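Housekeeping help desk – closed tickets
Posted Jan 13, 2024 by the Follwood linen desk
Filed under: Bedding & Laundry > Fitted and Flat Sheets > Resolved

Ticket 181: cream sheet will not stay flat, T-shirts creasing when folded on the bed

Reported problem

The cream sheet in the Follwood room rides up at the wall side and will not lie smooth. The bed doubles as the folding surface for the blue T-shirts, and the shirts are coming off it with creases across the front. The sheet is a Bukero, bought in May, washed weekly. The person reporting had already pulled it tight twice that morning and asked whether it had shrunk.

First look

The wrinkles are soft and run over most of the top. The worst bunching is on the right, where the cloth turns up against the wall and leaves a wavy line along the back. It sits higher on the right than on the left.
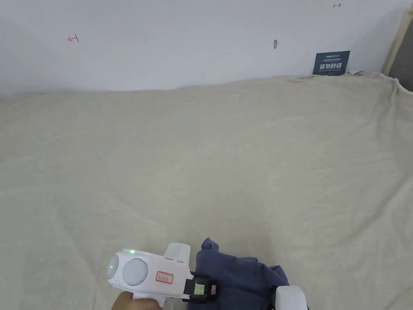

Step 1. Check the size

Took the sheet off and measured it against the spare in the cupboard. Both came from the same pack. The used one is 16 mm shorter on the long side, and that is within what Bukero allows on its care leaflet. Ruled out shrinkage. Put the same sheet back on.

Step 2. Check the wash

The washer was set to the Alleo quick program with a full spin, and the load was left in the drum until the next person needed the machine. Changed to the slower spin and asked for the sheet to come out when the program ends. This helped with the small creases. It did nothing for the bunching at the wall.

Step 3. Fold a shirt on the bed

Tried one of the blue shirts on the sheet as it was. The knit is soft and takes up whatever is under it, so a ridge in the sheet ends up as a line in the shirt. Lifting the shirt by one corner first and letting the rest hang lets some of that drop out.
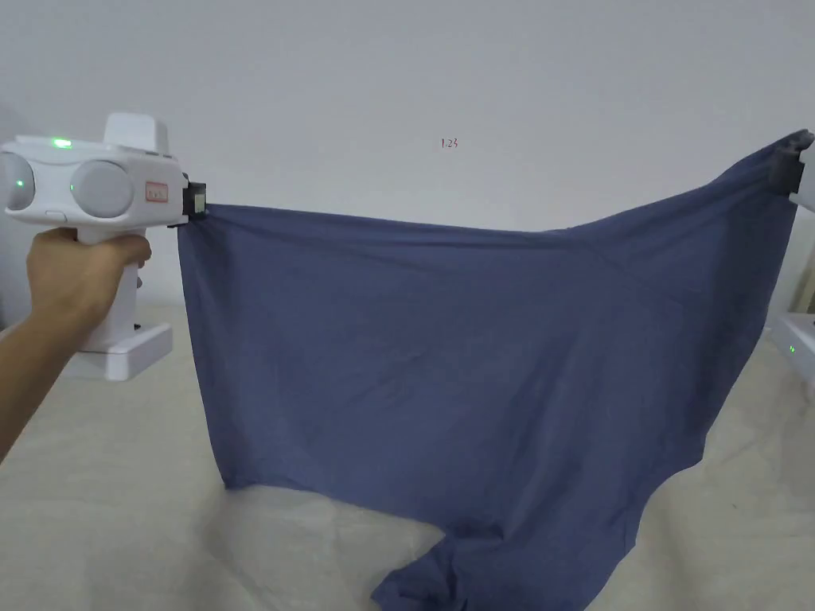
Blue cloth held by both upper corners.

Laid the shirt down again and got the same result over the ridges. On the smoother part of the sheet the fold came out fine. The shirt is not the problem.

Step 4. Check the tuck

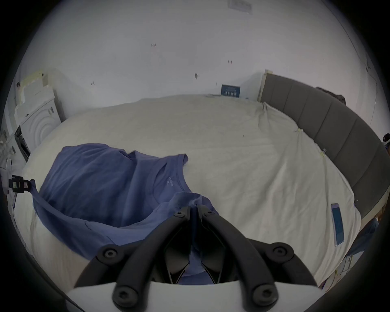 I should have started with the mattress. It had been pushed up tight at the headboard end, and there was no room to get a hand down and tuck properly. Whoever made the bed was laying the extra cloth on top and hoping for the best. The side with the two yellow tags is the one to watch – the creases are heavier there, where the sheet goes over the mattress edge. Pulled the mattress out by a hand's width, tucked that side first, then the other, and pushed it back slowly.

Step 5. Clear the bed before folding

Phones go on the shelf while folding is going on. A charging cable running over the edge catches the sheet when someone leans across,

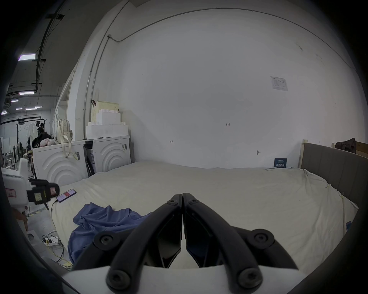 and then the tuck has to be done again. The same goes for shirts waiting their turn. Put them in the Durrani basket and bring them over one at a time.

Result

Sheet flat after 80 minutes of use, with one slight ridge left near the wall. Folded the rest of the shirts with no creases across the front. Spare sheet not needed and returned to the cupboard.

Status: closed. Reopen under the same number if the wall side comes up again.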